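Cookies help us remember that you already closed this notice. Accept / Settings

Print this page | E-mail this page

Finding the Stastleys: Questions We Get

The Stastley Family Papers is a website about one surname and the people who got stuck with it. Lieven Baert, who married in, answers the mail.

Is my Stastley related to your Stastley?

Probably, but don't book a hall yet. There are at least two unconnected lines. One came from a village the family always called Herkov, and the other seems to have picked up the name in a boarding house. Send us the oldest name you're sure of and the town where that person died. Deaths are better than births for our purposes, as people lied less about them.

Was the name changed at Ellis Island?

Every family has a clerk who couldn't spell. Ours is described as having a mustache. The trouble is that the clerks worked from passenger lists made out before the ship sailed, and our man is already "Stastlei" on his. He added the y himself, on a lease, and then spent years blaming the government.

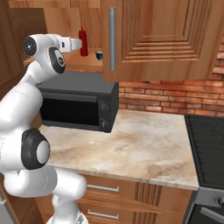
Where is Herkov?

We wish you hadn't asked. The older letters spell it three ways, and one of them puts it on a river that the other two don't mention. My wife's great-aunt said you could walk there from the market town in a morning, if you had shoes. We have two candidate villages and a long-running argument at Thanksgiving. If you own a postcard, a prayer book or a bill of sale with the name on it, please write before you do anything else.

Were they Jewish, Catholic or what?

Yes. The Hendriks side (by marriage, and it shows) was Dutch Reformed until somebody wanted to dance. The Stastleys were Jewish in Herkov, vague in Idangate, and Jewish again once the grandchildren started asking. There was a Christmas tree in the house for a while, known as "the plant." We print what people told us and put their initials next to it. Cousins who disagree get their own paragraph.
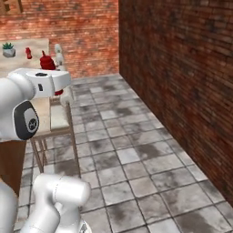
Reading time: 4 minutes, longer if you're a Hendriks

How many people are on the tree?

Nearly 2,000, of whom 105 are named Samuel. This is why we ask for a middle name, a nickname or a grudge when you write in. "Sam who wouldn't speak to Rose" will get you an answer by return mail. "Sam from Idangate" goes to the bottom of the pile, where he will have company.

Can I see the letters?

Scans of 77 letters are on the site, most with a translation. The Yiddish ones were done by a retired teacher who refused to soften anything, so be prepared to learn what your great-grandmother thought of your great-grandfather's business sense. A few letters are held back while the people in them are still living and still touchy.

Should I take a DNA test?

If you like. It'll tell you that you have 1,000 fourth cousins and that none of them answer messages. We've had two good matches out of it and one very quiet phone call. Talk to your oldest relative first, and bring cake. 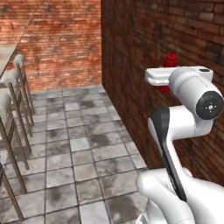
What does "elbow side" mean in the letters?

Our most common question, after the one about money. Grandpa Stastley sorted his relations the way other men sort screws. Shoulder people were the ones you could cry on, hand people worked, and elbow people were only good for getting to the front of a line. He drew the whole thing in the back of an account book as a bent arm, with a branch of the family at each joint. It's the same sharp turn you see at the elbow of the white robotic arm in the picture, only with Aunt Minnie written on it. If you're descended from Minnie, we're sorry, and she kept better records than any of the others.

Was there money?

No.

My grandmother told it differently. Who's right?

Write it down her way and send it. Include where she was sitting when she told it and who left the room. We add new material every May, when the family gets together in Idangate and my dining table disappears under shoeboxes. Originals go back to their owners, and copies stay with us.

Get the Stastley newsletter. It comes out when there's news. Enter your e-mail address to subscribe.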